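Zip pouches: cleaning them, sorting them, not losing them

Quick one tonight, have 17 of these things to get through before the weekend trip and the kettle's on.

Fabric pouches. Pencil ones, makeup ones, the long flat ones that end up holding chargers and a single earring. They get gross inside and you don't notice because who looks inside.

First, empty it. Properly. Upside down over a sheet of newspaper, then pinch the bottom corners and push them up through so the crumbs fall out. Pencil shavings love a corner seam. So does glitter, good luck with that.

Turn the lining out if it'll go. Long skinny ones often won't go all the way, just fold back the open end and do as far as you can reach. A dry toothbrush gets the rest. Old one obviously.

Vacuum with the narrow nozzle if you've got one. Put a bit of old stocking over the end, held with a rubber band, or you'll be fishing the zipper pull out of the dust bag.

Clear a table before you start. Whole table if you can. I used to do this on my lap on the couch and it all went in the cushions.

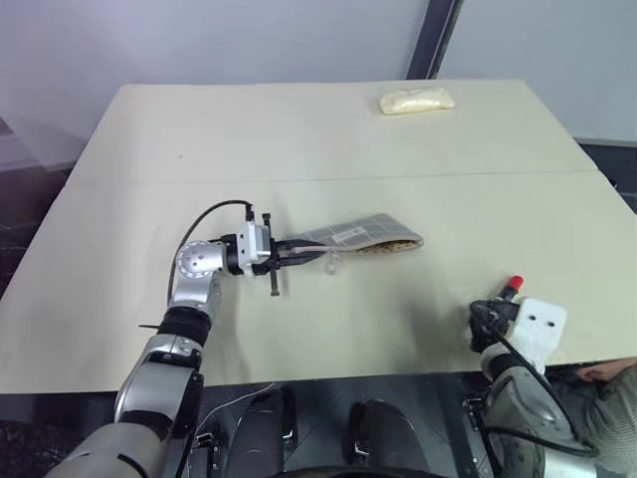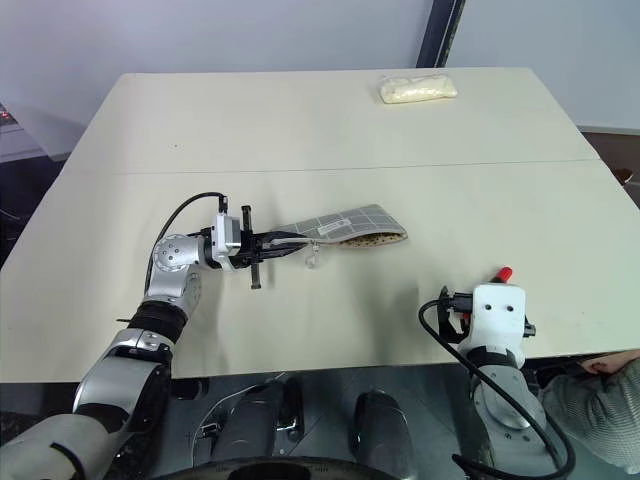

Washing. Check the lable first. If it says hand wash, hand wash. Cool water, small squirt of dish soap, zipper open. Five minutes and don't scrub prints, press them. Patterned linings can bleed, so dab a hidden bit with a wet white cloth first and see what comes off. My Virkberg one bled pink all over a towel in December, the towel is still pink.

Ink stains: rubbing alcohol on a cotton swab, from the outside of the stain in. Paper towel behind it. Change the paper towel a lot. Test somewhere hidden before you go at it. Old ballpoint mostly stays, sorry.

Makeup: dish soap straight on, leave ten minutes, then rinse. Powder should be shaken and brushed out dry BEFORE any water goes near it.

Drying. Not the dryer. Roll in a towel, press, then hang by the closed end with the mouth open and pointing down. Stuff a bit of crumpled paper in if it's going flat and creased. Plain paper, newsprint comes off on pale linings. Angharad Rowlands wrote in to say she stands hers over a wooden spoon in a jar and I've stolen that, works great.

Sticky zippers. Rub a pencil up and down the teeth, or a candle stub if the fabric is pale. Few pulls back and forth. Wipe. If the slider's loose and the teeth pop open behind it, squeeze the sides very gently with pliers. Gently!! I've snapped two.

Storing the empties. Flat, in a drawer, all zippers facing the same way. Or file them upright in a shoe box like records. Don't nest them, you'll never find the little one again.

What goes in what: one job per pouch. Chargers. Pens. Meds. Sewing stuff. Small tag on the zipper pull if they all look alike, a bit of ribbon does it too. Meenakshi Nadar does a different color ribbon for each kid and says the morning fights have stopped, mostly.

Toss it if the lining's shredding or it still smells after two washes. Save the zipper if it's good. I have a jar with 47 in there now and have used maybe three.

Next time: lunch bags, and that smell.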